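Visit report: cable sorting and storage at the Girkura workshop
Z. Barta, 7/31/23 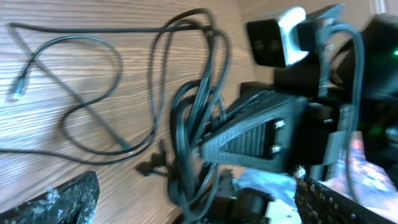

The purpose of the visit was to see how Girkura handles loose cables between return and reissue, and to decide whether any of it is worth copying at our own store. Jianguo Zeng and I attended. Our host was Wycliffe Laizer, who has run the cable side of the workshop for three years and wrote most of the procedure.

The site is a single-storey unit at the back of the Rarkau estate. Visitor parking is on the north side and fills early. Sign-in took longer than it should have, as our names were on the list for the wrong building.

Returned cables arrive mixed. Power, network and short patch leads come back in the same bag, usually knotted together, and are tipped out on a table for sorting. Laizer's rule is that no end gets pulled. The sorter finds a plug, lifts the loops off it one at a time, and works back along the length until the cable is free. Pulling on an end tightens the coils in the middle of the heap and puts strain on the neck of the connector, where most of their failures occur.

Black cable is the slow part. Most of the stock is black, and in a heap one run can't be told from the next by colour. Small grey plugs are easier to find than dark ones, so the sorters tend to start with those. Sándor Csonka has been trialling a band of coloured tape 60 mm behind each connector on new stock. He reports that it helps, but the adhesive goes gummy over summer and he is looking at printed sleeves instead.

Once freed, each cable is checked by eye and by hand for nicks, kinks and bent contacts, then goes on the tester. The tester is a bench unit labelled Purport, with a row of sockets and a pass/fail lamp for each. It does continuity only. Zeng asked about intermittent faults and was told the operator flexes both ends during the test, which catches some of them.

Coiling is over-under for anything longer than two metres and a plain loop for the rest. Ties are hook-and-loop. Plastic zip ties were dropped in December after several jackets were cut during removal. Coils are hung on pegs by length, with plug types separated by row. The pegboard has 89 pegs and 16 were free when we went through.

The register gives 3830 cables on the books. Dezső Bíró, who maintains it, considers that figure high, as scrapped items were not written off consistently before he took over. A full stocktake is planned but has no date.

Points of interest for us:

The lift-don't-pull rule costs nothing and could start straight away.
Hanging by length would suit our back wall, provided the shelving is moved.
The tester is adequate for patch leads. We would need something better for the long runs.
Tape bands should wait until Csonka has results on the sleeves.

One reservation. The sorting table is also used for general bench work, and the two jobs compete for space. Laizer has asked for a second table. At our store I would keep the sorting surface separate from the outset - a plain timber top is fine, with a raised lip along the far side to stop small connectors rolling off.

Zeng is to get a price on pegboard from Mihăilă. I will write up the coiling method as a one-page sheet and send it to Laizer for checking before it goes on our wall.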